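Brekis (dog breed)

The Brekis is a small herding dog, and I'll admit I'm biased, having shared my sofa with one for years! Most stand knee high, with a thick coat that needs brushing far more often than you'd think (mine sheds all through March).

The breed club, Fusik, opened its register with 6 dogs and now lists 2594. They're bright, noisy and very fond of cheese. Puppies need short walks and plenty of sleep, and they'll bark at the post whatever you do. 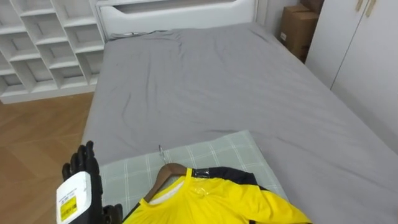
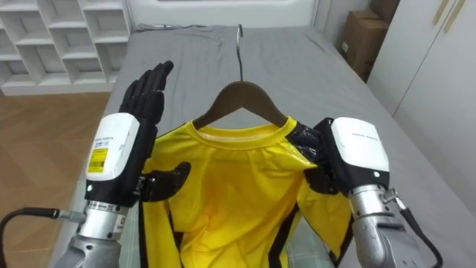 Brilla adds that hers barked far less once she gave him a second walk in the evening.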